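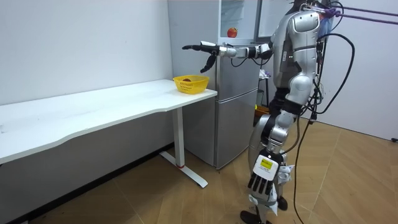
Youth Goalkeeping Coach (part-time)

Kováčik Football Club, Youth Section

Hours: three evenings a week plus match days
Pay: 717 euros a month, travel to away matches paid on top
Contract: fixed term, 48 weeks, with the option to renew
Start: August
Reports to: Head of Youth Football
Applications close: Apr 11, 2026

Kováčik Football Club is looking for a goalkeeping coach to work with the under-13 to under-17 age groups. The post covers both the boys' and girls' sides. Our current coach, Bořivoj Pešek, moves up to the senior squad at the end of the season and will be available for a handover in the first weeks.

The youth section plays in the Flurkell League, which runs from late summer to early summer with a winter break. During the break we train indoors at the Omudent Hall and take part in small-sided tournaments. Most away matches are within an hour's drive. The longest trip is under three hours and we go by coach. 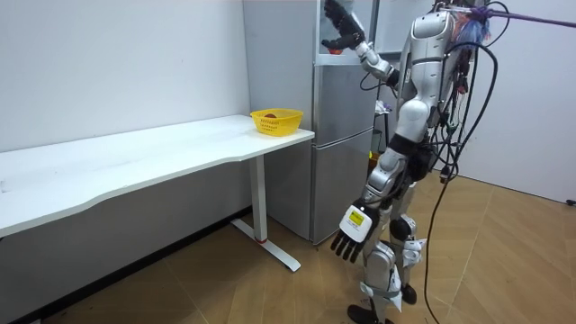 Karine Fortin
Head of Youth Football

I took over the youth section two seasons ago, and goalkeeping was the part of our coaching that most needed its own person. Before then the keepers warmed up together and went into the main session, where they mostly stood in goal for shooting practice. They now get a separate block at the start of every session and join the outfield players for the second half. I want to keep that arrangement and build on it.

What the job involves

You will plan and run the goalkeeping block at each training session. It lasts 40 minutes for the younger groups and a little longer for the under-17s. The club has a general plan for the season, agreed with the age-group coaches, but the content of the goalkeeping work is yours to decide. We would like to see handling, footwork, starting positions, crosses, one-against-one situations and distribution all covered over the year, with time to come back to each.

Distribution matters to us. All our youth sides try to play out from the back, and the goalkeeper is part of that. You will need to talk to the age-group coaches about how they want to build up, and some of your work will be done with the defenders present.

On match days you will take the goalkeepers' warm-up and watch from the bench. Fixtures often overlap, so you will not be at every match. We agree the rota a month ahead. When you are not there, the age-group coach takes the warm-up from your written notes.

You will also:

Keep a short record for each goalkeeper and update it after matches
Meet each player with a parent or guardian twice a season
Help at the open trials before the season starts
Look after the goalkeeping kit and tell the kit room when something needs replacing
Attend the monthly coaches' meeting

The written part of the job is small. The records are kept in Nadix, the system we use for attendance and fixtures, and an entry is usually a few lines. You will be shown how to use it.

Playing time

Goalkeepers in the under-13 and under-14 groups share matches equally. This is club policy and applies to cup matches too. From under-15 upwards the age-group coach picks the side and will ask for your opinion. You are expected to give it plainly and then back the decision in front of the players.

We do not ask players under 15 to settle on goalkeeping for good. Some of ours still play outfield for part of the season, and you should be comfortable with that. Equally, players come to us late wanting to try the position, and they are given a fair go.

What we are looking for

You must have:

A recognised football coaching qualification, or be partway through one
Experience of coaching goalkeepers at any level, paid or unpaid
A good working knowledge of the laws of the game as they affect the goalkeeper
A clean background check, which the club will arrange before you start
A first aid certificate, or willingness to take the course before August

It would help if you have:

A specific goalkeeping qualification
Experience with girls' football
A driving licence
Some knowledge of both Slovak and English

You do not need to have played at a high level. Bořivoj played most of his own football in the district leagues and has done very well with our keepers. I am more interested in how you explain things and how you deal with a fourteen-year-old who has just let in a soft goal.
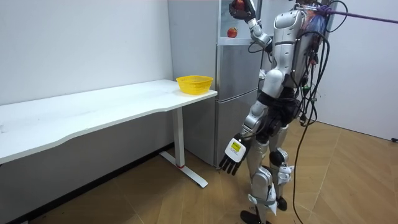
That second point comes up a lot at this age. A goalkeeper's mistakes are easy for everyone on the touchline to see, parents included, and players take them home. We want someone who will go over a mistake calmly at the next session, work on it, and move on to something else. We do not allow shouting at players from the bench and we do not use extra running as a punishment.

Training times and place

Under-13 and under-14 groups train from 16.30 to 18.00. The older groups train from 18.15 to 19.45. Sessions are on the artificial pitch for most of the year and on grass when the ground allows. There are floodlights on the artificial pitch. In winter the times move slightly to fit the hall bookings, and these are sent out in advance.

Youth matches are played in the mornings. Kick-off times are set by the league and can change at short notice in bad weather.

Pay and conditions

The monthly pay is the same throughout the contract, including the winter break. Away travel is by club coach, or by your own car with fuel paid. The club supplies training kit, a winter coat and gloves. We will pay for one coaching course during the contract, agreed with me beforehand. If you are partway through a qualification, this can be used to finish it.

There is a probation period of two months. Your notice period after that is four weeks on either side.

The first few weeks

You would begin with pre-season. For the first two weeks you will work alongside Bořivoj, who will introduce you to the goalkeepers and go through their records with you. After that you run the sessions yourself. He will still be at the ground most evenings with the senior squad and is happy to be asked things.

I will watch a session at the end of the first month and we will talk about it afterwards. You will also meet Žofie Vrabec, our player welfare officer, who goes through the club's safeguarding rules with all new coaches. You cannot work with players until this has been done.

How to apply

Please send a letter of no more than two pages and a list of your coaching experience and qualifications. In the letter, tell us about a goalkeeper you have coached and what you worked on together. Please leave out the player's name. We also need contact details for two people who have seen you coach, at least one of them in football. We will not contact them before the interview stage.

Applications go to Silvia Hrubý in the club office, by email or by post. If you hand yours in at the ground, the office is open on training evenings until 18.00.

Shortlisted applicants will be invited to the ground to run a 20-minute session with a small group of under-15 goalkeepers, followed by an interview with me and Blažena Rusnák, who coaches the under-17 girls. You will be told beforehand which players you have and what equipment is available. Please bring your own boots and gloves.

Everyone who applies will get a reply, and those who come for interview will be offered feedback by telephone.

Questions about the coaching side of the post can be sent to me through the club office. For anything about pay, the contract or the background check, please ask Silvia.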